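Students at the Nendlow robotics club have spent the past term teaching a machine to tidy a desk. Finn Teuber, who started the club, said the work is slower than most new members expect.

"People join because they want to build an arm," he said. "Then they find out that someone has to show it what to do, over and over. Our first task was picking up a small bottle. We recorded that 223 times before we were happy with it."

The club meets in an office room in the Vaněk building. Members hold the grippers themselves and carry out each task by hand, and the recordings are later used to train the club's own arm, called Dullden. Teuber said they aim for 1,000 good recordings per task and usually have to throw a fair number away. 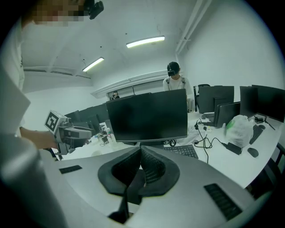 Most of the mistakes are simple ones, according to Otakar Pešek, who is in his second year and checks the recordings. "Somebody moves too fast, or they turn their wrist and the marker can't be read. I send it back and they do it again. My own were bad at the start as well."

Pešek wrote the checking program, Sovlow, over the winter. It flags jumps in the movement and leaves the rest to him. By the end of July it had been through 2,225 recordings. He still looks at the flagged ones himself in the evenings.

Asked whether members get bored, Teuber said some do. Sessions are kept short and people swap tasks halfway through. "Two left in the first month. The ones who stayed are quite careful now."

The club will enter Dullden in a student contest next year, in the table-clearing class. Each team gets six minutes. Pešek said the arm can manage bottles but has trouble with bags, and that bags are what they will work on next.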